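# Sleeping Cool Without Air Conditioning

Project report, Anselmo Barbosa and Piyumi Pramanik
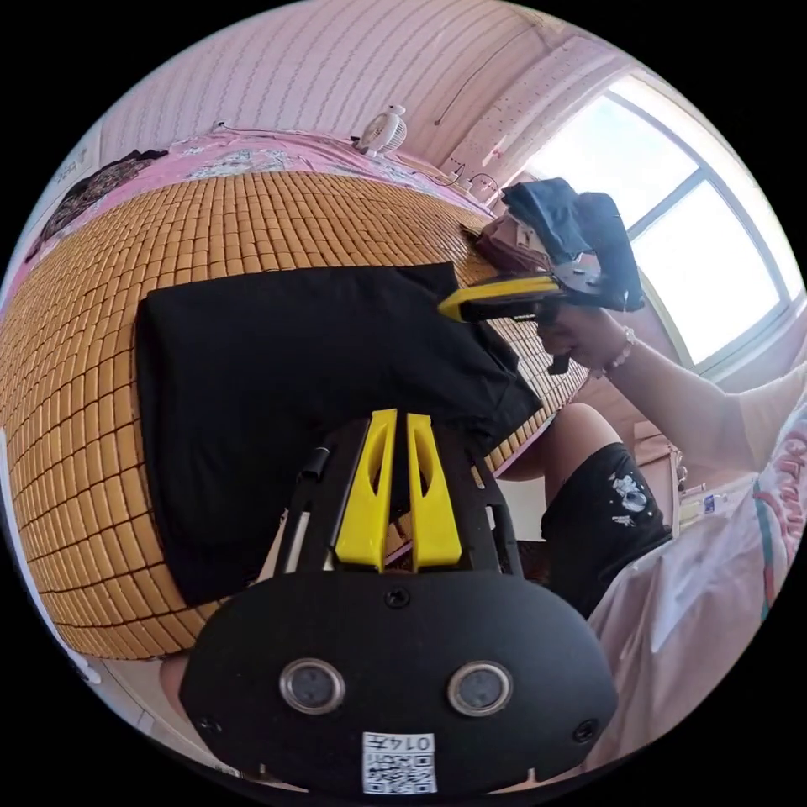
Our project looked at how students in the older rooms at Galbridge sleep through the hot part of the year. The rooms have one window each and no air conditioning, and the building rules don't allow window units. We wanted to know what people put on their beds and whether any of it made a difference they could notice. Some of the answers were things we expected, like a thinner sheet or a fan on the desk. Others were new to one of us. A mat of small tan bamboo tiles, like the one on the bed here with a pink floral quilt at the far edge, is common in a lot of homes in Asia, but Anselmo had never slept on one before this project.

## Background

A person lying down loses heat through the air around them and through whatever they are lying on. A foam mattress is a poor conductor, so the side of the body against it stays warm. Sweat also has nowhere to go. Bamboo tiles are hard and smooth and there are gaps between them, and they don't soak up moisture the way cotton batting does. Our first idea was that a mat would feel cooler mostly in the first part of the night, before it warmed up under the sleeper.

## What we did

We tried three surfaces: a cotton sheet, a linen sheet and a bamboo mat laid straight on the mattress. Each of us slept on each one for four nights in our own room, with the window open and the fan off. We wrote down a comfort score at bedtime and again at 7:00 a.m. A small Himari thermometer sat on the shelf by the bed, and we copied the room reading next to each score. Piyumi also kept notes on how often she woke up, but Anselmo forgot on several nights, so we left that part out.

We asked eight other students on our floor what they used. These were short talks in the hallway, not a proper survey.

## Results

Both of us gave the mat the best score at bedtime. By morning the gap was smaller. Anselmo scored the linen sheet higher than the mat in the morning because the tiles left marks on his shoulder and hip. Piyumi grew up with a mat and had no complaint about it, except that long hair can catch between the tiles.

The cotton sheet came last for both of us at both times of day. We had thought linen and cotton would be close together, and they weren't.

Two of the students we talked to used a mat already. One laid a thin sheet over it, which she said took away the hard feeling but also some of the coolness. Another student said he just slept on the floor.

## Problems

The nights were not equally hot. The linen nights fell in a cooler stretch, and that probably helped its scores. We also knew which surface we were on, and there is no way around that with a bamboo mat. Our mattresses are different too — Anselmo's is a Drernumik foam one and Piyumi's has springs.

Mats need some care. Ours was wiped with a damp cloth and left to air before it went back on the bed. Folding it the wrong way strains the cords, so it should be rolled.

## Next steps

If we did this again we would switch surfaces every night instead of doing them in blocks, and put a second thermometer under the sheet. Ms. Ibarra suggested testing a mat with a sheet over it as a separate surface, and we would add that.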